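Craft Room FAQ – Zamuleo After-School Club

Quick answers, updated 27 Apr 2025. Read this before you email pls.

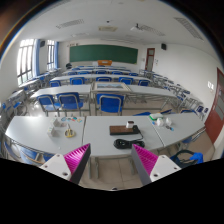 What time can kids come in?
Doors at 3:40. Not before, the room is still in use for lessons.

Do we need to bring supplies?
No. Scissors, pens, paper, glue all here. Own stuff is fine too, but put a name on it. We ended up with a whole box of mystery pens in March.

Can my kid bring their own scissors?
Yes, round tip only. Carry them closed, and lay them down with the blades pointing away from whoever is sitting there.

Is there a seating plan?
Nope. Sit anywhere. Chairs go back under the tables at the end.

What about cables?
Coil them up and leave them on the table, not on the floor. Applies to chargers as well. Extension cords – ask an adult first.

Small parts keep going missing. What do we do?
Little things go in the small boxes before cleanup starts. If you find a bead or a card at home in a pocket, just send it back, no questions.

How does cleanup work?
Last 20 minutes. Trash first, then sort, then wipe the tabels. Floor gets swept last. Unfinished projects go on the Jotwood shelf with a name tag, otherwise they get taken apart for bits.

Is there a fee?
$40 a term, covers all materials. Siblings half. Cash or check in an envelope – please write the childs name on the front.

How many kids are in the club?
20 max per session. Waiting list after that.

Snacks?
In the hallway only. Water bottles with a lid ok in the room.

Who do I ask about lost items?
Fatima Haruna, room 159. Lost things kept until end of term, then donated.

Contact: Fatima Haruna, room 159 | © Zamuleo After-School Club | Back to top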